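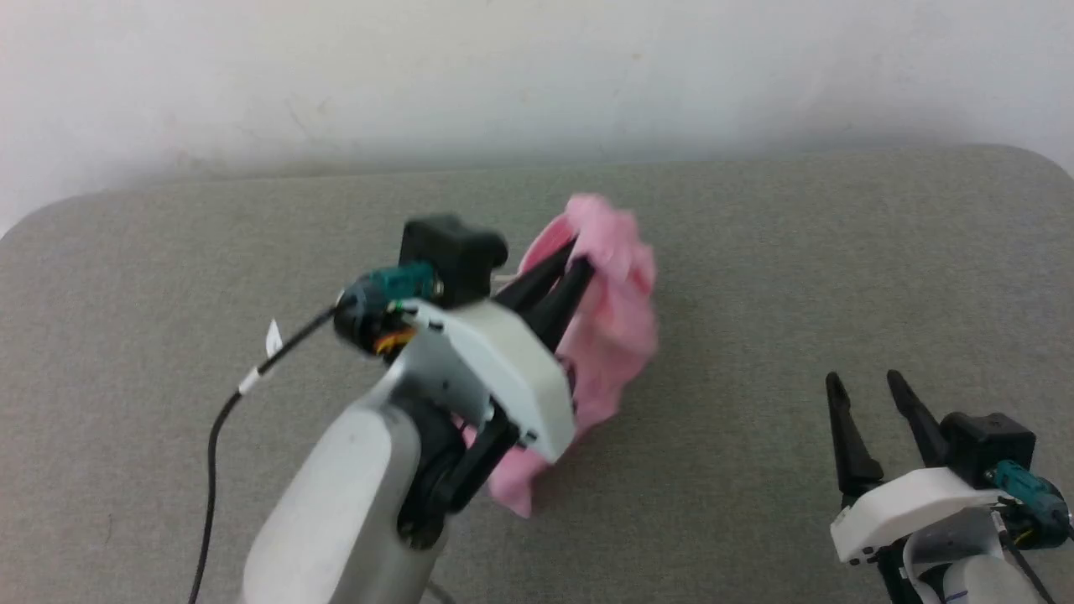 Keeping a Kitchen Sponge and Dishcloth From Making You Sick

By Carleen Donnelly
February 14, 2019
300 shares | 5 comments

A dishcloth that smells sour has been growing bacteria for a while by the time you notice it. Rinsing it under the tap will take the smell down for an hour or so. It will not clean it. If anyone in your house is very young, elderly, pregnant, or getting over an illness, the cloth by the sink deserves more attention than it usually gets.

Keep raw meat away from it. When you cut up chicken or open a package of ground beef, wipe the counter with a paper towel first and throw the towel out. Then wash the counter with hot soapy water. A cloth used on meat juice and then on a high chair tray has carried the one to the other.

Change cloths every day. I keep a stack in the drawer next to the stove and put the used one over the edge of the hamper to dry before it goes in. A wet cloth balled up under other laundry will mildew and can spot whatever is next to it.

Wash them hot. Use the hottest setting the fabric allows, with regular detergent, and dry them all the way through. Skip fabric softener, which leaves a coating that keeps the cloth from soaking anything up. White cotton can take bleach if you follow the amount on the bottle. Never mix bleach with vinegar or with anything containing ammonia.

Sponges are harder. They hold water in the middle and stay damp most of the day. Squeeze yours out after each use and stand it on end where air can reach it. Running it through the dishwasher with the heated dry turned on helps some, but it does not make an old sponge new. Mine get 2 weeks at most, and less if they start to smell. I don't microwave them. A sponge that is too dry can catch fire, and the metal in some scrubbers will spark.

A brush with a long handle dries faster than a sponge and does most of the same work on plates and pans. My neighbor Tayla Hinds switched last April and kept one sponge for the inside of the coffee pot.

Hand towels are a separate matter. Hang one for hands and one for dishes, in different colors, and put them on opposite sides of the sink. Wash your hands with soap before you reach for either one. If a cut on your finger is open, cover it and wear a glove while you do the dishes.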